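Personal de taller para desmontaje y revisión de ordenadores (2 puestos)

Empleo / Taller y almacén / Jornada completa

Nasero busca dos personas para su taller de desmontaje y revisión de equipos informáticos. El puesto se incorpora a la línea de ordenadores de sobremesa y placas de servidor, que hasta ahora compartía mesa con la de portátiles y que en marzo pasa a tener espacio propio. El contrato es indefinido, con un periodo de prueba de 2 meses.

Sobre el taller

Nasero recibe equipos retirados de oficinas, centros de formación y salas técnicas. Los equipos llegan en palés, se registran, se abren, se revisan y se separan en tres destinos: reacondicionado completo, piezas para repuesto o reciclaje. El taller ocupa una nave de 300 metros cuadrados en el polígono Brurska, con la zona de recepción junto al muelle y los bancos de trabajo al fondo. El almacén de repuestos está en la planta superior y se gestiona con el programa Dimance, el mismo que se usa para las etiquetas.

La mayor parte del trabajo se hace con torres de marca, en las que muchas piezas se sueltan por pestañas o tiradores de color, y con placas de servidor, que exigen más cuidado por el zócalo del procesador y los bancos de memoria. No hace falta haber trabajado con las dos cosas. La persona que conozca solo una aprenderá la otra durante las primeras semanas.

Tareas del puesto

Abrir el equipo, comprobar el interior y anotar lo que falta o está dañado.
Retirar memoria, discos, tarjetas de expansión, disipador y procesador, en el orden que marca la hoja de trabajo.
Comprobar el estado de los contactos del zócalo y colocar la tapa protectora cuando el procesador se ha retirado.
Desmontar la fuente de alimentación y leer la etiqueta para registrar modelo y potencia.
Cambiar la pila de botón de la placa en los equipos que van a reacondicionado.
Embolsar y etiquetar las piezas, y subirlas al almacén al final del turno.
Mantener ordenado el banco de trabajo y devolver los tornillos a su caja por tipo.

Los discos no se borran en el banco. Se entregan en la jaula de seguridad con el número del equipo y de ahí los recoge el responsable de datos.

Una torre abierta y una placa de servidor, los dos tipos de equipo de esta línea:

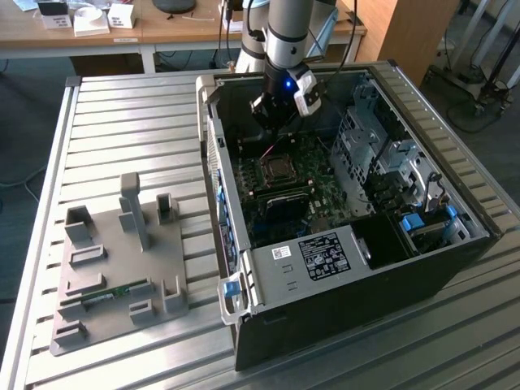
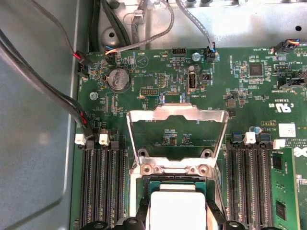

Rimkutė comenta que en la torre se coge velocidad pronto, pero que con las placas de servidor conviene no tener prisa: a ella le costó un mes levantar el marco del zócalo sin mirar dos veces la hoja, y todavía hoy deja la memoria para el principio, antes de tocar nada más. Añade que lo más pesado es el etiquetado y que quien venga pensando solo en el destornillador debería saberlo.

Es una observación justa. El etiquetado ocupa una parte considerable del turno. Una pieza sin número de origen no puede venderse como repuesto y acaba en reciclaje, aunque funcione. Durante el periodo de prueba se valora tanto el registro como el desmontaje.

Requisitos

Manejo de herramienta manual pequeña y buena vista de cerca (con gafas o sin ellas).
Saber reconocer los componentes principales de un ordenador y sus conectores.
Español suficiente para leer una hoja de trabajo y rellenar el registro.
Poder levantar un equipo de sobremesa y colocarlo en el banco. Para los chasis de servidor hay mesa elevadora y se manejan siempre entre dos personas.
Permiso de trabajo en vigor.

Se valorará

Formación profesional en sistemas microinformáticos, electrónica o similar, terminada o en curso.
Experiencia con equipos de servidor o en un servicio técnico.
Conocimiento de las medidas básicas contra la descarga electrostática. La pulsera es obligatoria en todos los bancos y la proporciona la empresa.
Inglés técnico leído.

No se pide experiencia en soldadura. Las reparaciones de placa se hacen en otro departamento y este puesto no las incluye.

Condiciones

Jornada completa de mañana, de 7:30 a 15:30, con media hora de descanso pagada. En octubre y noviembre suele entrar más material y puede proponerse algún turno de tarde, siempre voluntario y compensado en tiempo libre.
Salario según convenio, más un plus mensual de 159 euros brutos a partir del final del periodo de prueba.
Ropa de trabajo, calzado de seguridad y guantes a cargo de la empresa.
Formación inicial de 3 semanas en el propio taller, dentro del horario y pagada desde el primer día.
Aparcamiento para coches y bicicletas. El autobús del polígono para a la entrada, aunque el primero de la mañana llega muy justo — conviene mirarlo antes de aceptar el turno.

Proceso de selección

Las candidaturas se leen por orden de llegada. A las personas preseleccionadas se les propone una visita al taller con una prueba práctica corta: abrir una torre, retirar la memoria y la fuente, anotar los datos de las etiquetas y volver a montarla. No se mide el tiempo. Se mira que las piezas no sufran, que los tornillos vuelvan a su sitio y que lo anotado coincida con lo que hay en el equipo. La prueba se hace con material de la empresa y no hay que traer herramienta.

Después de la prueba hay una conversación breve sobre horario, contrato y fecha de incorporación. Se responde a todas las personas que hayan hecho la prueba, también cuando la respuesta es negativa.

Cómo presentarse

Envíe un currículum de una o dos páginas desde el formulario de empleo de esta web, eligiendo la referencia «Taller Brurska». No es necesaria carta de presentación. Si ha desmontado o reparado equipos por su cuenta, indíquelo en el campo de observaciones con una frase sobre qué tipo de equipos eran; cuenta como experiencia aunque no haya sido un empleo.

El plazo queda abierto hasta finales de febrero. La incorporación está prevista para marzo, con posibilidad de retrasarla si la persona elegida tiene que dar preaviso en su trabajo actual.

Las candidaturas recibidas fuera de plazo se guardan para la siguiente convocatoria, salvo que se indique lo contrario en el formulario.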